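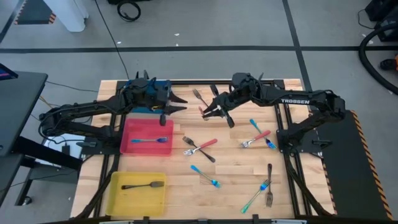 Figure 2. Fork sorting on the two-arm table, with the red and yellow trays at left.

4.1 Sorting cutlery

1. Spread the forks on the open tabletop. Crossed forks are allowed.
2. Place the trays flat, within reach of the left arm.
3. Start the Zatavia sort routine and stand clear of both arms.

Note: The routine is not yet a substitute for sorting by hand. In the Bradorstead trial it placed 27 of 41 forks without help - crossed handles caused most of the misses.

CAUTION: Press Stop before freeing a trapped fork.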